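Who Makes the Drinks When Machines Move In?

Automation means using a machine to do a job, or part of a job, with little help from a person. A dishwasher is automatic. So is a door that slides open when you walk up to it. A robot is one kind of automatic machine. It has sensors to take in information, a computer to decide what to do, and motors to do it.

This page looks at automation in one workplace, a guest house called Ratholm. It has 92 rooms and 18 people on staff. In one month they serve 2,000 drinks.

What the machines do

Ratholm uses three machines.

The first is a delivery cart named Cellar. It carries clean towels and boxes of supplies along the halls. Cellar stores a map of the building and measures the distance to the walls many times each second. If something is in its way, it stops and plans a new path.

The second is a floor scrubber made by a company called Gundport. It works in the lobby at night.

The third has no wheels or arms at all. It is a computer program called Dwivedi, and it keeps the supply list. When the number of tea bags gets low, Dwivedi sends an order to the store. Before, a worker checked the shelves with a clipboard every morning.

What the people still do

Carrying a box down a hall is mostly the same job each time. Making a drink is different. It is a chain of small jobs, and many of them are hard for a machine.

Take a packet. It is light, it bends, and it can slip. One hand has to hold it still while the other pulls. Your fingers feel when the paper starts to tear, and you pull less hard right away. Engineers call this force control. A robot needs touch sensors and a lot of practice to do the same thing, and a new kind of packet may mean more practice.

There is also the matter of space. A cup, a kettle and a few containers can fill a tray, so the hands have to work above the cup without knocking into anything.

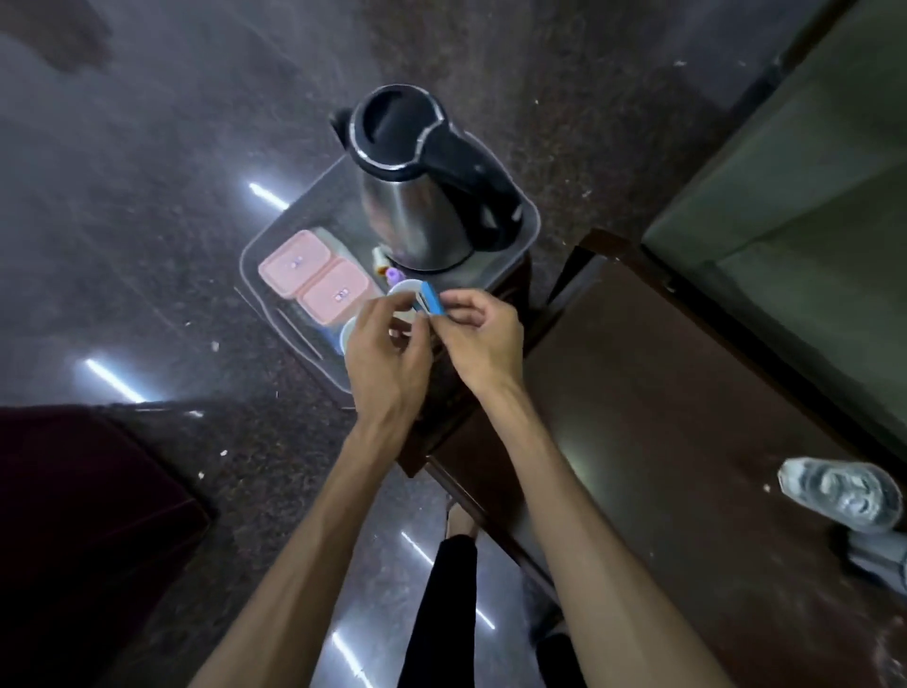 Eusebio Urrego would give the packets to a machine tomorrow. He opens so many that his fingertips get sore, and he thinks talking to guests is the better part of the day. Tharushi Saha does not agree. She likes making drinks and says a guest will often start a conversation while waiting for one.

Both of them are describing the same change. When a machine takes over one task, the time goes somewhere else. It can go to a task people enjoy or to one they don't. Managers and workers have to talk about which it will be.

Why pouring is hard to automate

Pouring looks simple. For a robot it is several problems at once.

The weight changes. A full kettle is heavy, and it gets lighter as the water leaves. The arm holding it has to adjust the whole time.

The water moves. It sloshes and makes bubbles, so the level in the glass is not easy to measure.

The glass is clear. Many robots find objects with cameras, and light goes straight through glass or bounces off it. The edge can be hard to find.

The glass can tip over. A person can hold it with one hand and pour with the other - two arms doing different jobs at the same moment.

People learn this by doing it many times. (Water from a kettle can burn you, so this is a job to do with an adult.)

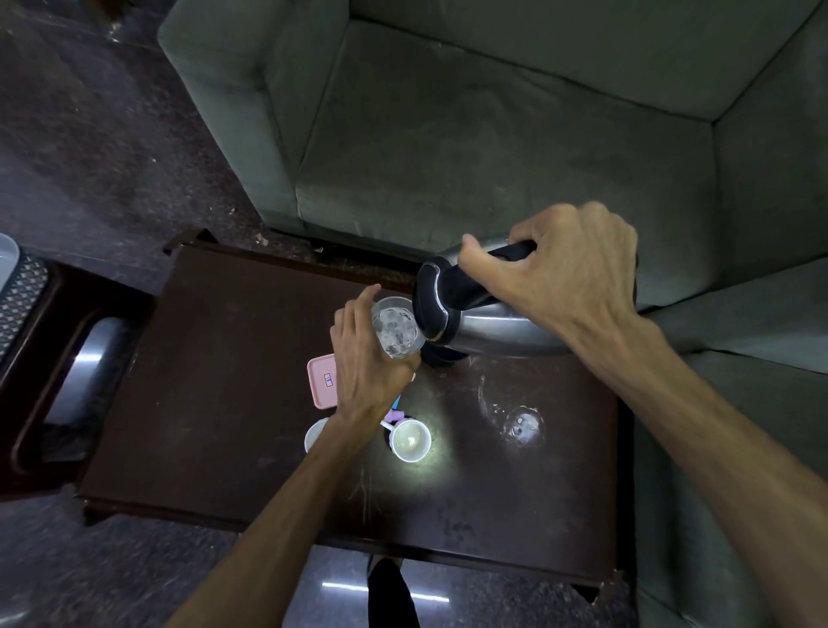

What changed for the workers

Ingvild Söderlund used to push the towel cart. Now she looks after Cellar. She charges its battery, cleans its sensors, and updates its map when furniture is moved. She had to take a class in February to learn how.

Rezaul Gamage used to do the morning shelf check. He now starts his shift with the guests' breakfast instead. He still looks at Dwivedi's orders before they go out. Once it asked for far too much sugar after somebody typed a number in the wrong box.

Nobody at Ratholm lost a job when the machines came. That is not true everywhere. In some workplaces, automation means fewer people are needed, and some of them must look for other work.

Words to know

Automation: using machines to do tasks with little help from people.

Sensor: a part that measures something, such as light, distance or touch.

Force control: changing how hard you push or pull while you are doing it.

Task: one piece of a job. Most jobs are made of many tasks.

Try it

Pick a job you see at school. Write down every task in it. Put an M next to the tasks a machine could do and a P next to the ones that need a person. Compare your list with a friend's and talk about the tasks you marked differently.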